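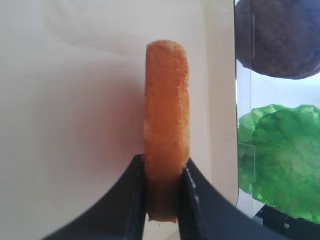
Photo courtesy of Imberg Foods

FOR IMMEDIATE RELEASE

Jan 20, 2018

Imberg Foods Opens Its Test Kitchen to the Public for a Winter Season of Home Cooking Classes

PLESTDALE – Imberg Foods is very happy to announce that its test kitchen on Pacheco Street will open its doors to home cooks from all over the Plestdale area this February, with a full season of evening and weekend classes built around the kind of plain, comforting food that most of us want to eat when it is dark by supper time and the car needs scraping in the morning.

The test kitchen has been the heart of our company for 17 years. It is where every Imberg soup, sauce and side dish has been stirred, tasted, argued over and stirred again, and until now the only people who got to enjoy it were the ones on our payroll. Neighbors have been knocking on the side door for years to ask what smells so good, and we have always felt a little bad about sending them home with nothing but an answer. This winter we get to ask them in.

Classes will run for seven weeks, starting in the first week of February. Each class is kept small so that everyone has a burner, a cutting board and enough elbow room to use them. Evening sessions last two hours and finish with a sit-down meal at the long table by the windows, and weekend sessions run a bit longer to leave time for the dough to rise and the coffee to go around.

The season begins with root vegetables, which we think deserve far more love than they get. Cooks will learn how to roast, mash, braise and pickle what is in the bins at the market this time of year, and how to store a big bag of vegetables so that the ones at the bottom are still worth eating in two weeks. From there the classes move on to soups and stocks, then to beans, then to simple breads, and then to a pair of evenings on frying at home, a subject that makes a lot of good cooks nervous. Our kitchen staff will cover oil temperature, breading that stays put, and what to do with the oil afterward, and they have promised to answer every question, including the ones people are shy about asking.

The last two weeks are given over to family suppers. Children ages seven and up are welcome at these sessions with a grown-up, and the recipes have been picked so that small hands can do a good share of the work – tearing, mashing, rolling and sprinkling, with the knives and the hot pans left to the adults. Families will cook four dishes together and take home whatever they can't finish.

No experience of any kind is needed. Some of our guests will have been cooking for 40 people at church suppers since before our company existed, and some will be boiling their first egg, and we would love to see both at the same counter. The recipes are written in everyday words, with no special equipment beyond what you would find in an ordinary kitchen drawer. Aprons are provided and so are the groceries. Please wear closed shoes, tie back long hair, and come hungry.

Many of the ingredients for the season will come from Irnance Farm, which has supplied Imberg with onions, squash and cabbage through good years and muddy ones. Irnance will also set up a small produce stand in our front hall before each weekend class, so guests can fill a bag on the way in or on the way out. The stand is open to anybody passing by, whether or not they are signed up to cook.

"We have had a wonderful time getting this ready," the Imberg kitchen team said in a statement. "We painted the front hall, we bought more stools, and we cooked our way through every recipe on the list more than once to be sure it would work on a regular home stove. Mostly we are looking forward to the company. Cooking alone is fine, but it is a lot more fun when somebody is peeling next to you and telling you how their grandmother did it."

Guests with food allergies or special diets are asked to mention them when they sign up, and the kitchen will do its best to plan around them. The building has a ramp at the Pacheco Street entrance, and two of the cooking stations have lowered counters for guests who would like to work sitting down. Parking is free in the lot behind the building after business hours, and the lot will be plowed and salted before every class. If the weather is bad enough to close the Plestdale schools, that day's class will be moved to the end of the season and everyone on the list will get a phone call.

Sign-up opens this month at the Imberg front desk and by telephone during business hours. Spots will be filled in the order that requests come in, and a waiting list will be kept for each session. Gift cards can be bought at the desk as well, for anyone who still owes somebody a holiday present.

Recipe booklets from the season will be given to all who attend, and extra copies will be set out in the front hall once classes are over.

About Imberg Foods

Imberg Foods makes soups, sauces and prepared side dishes for grocery stores, school cafeterias and family tables. The company is based in Plestdale, where it runs its kitchen, its offices and a small factory store on Pacheco Street.

Media contact: Imberg Foods Community Office, Pacheco Street, Plestdale

###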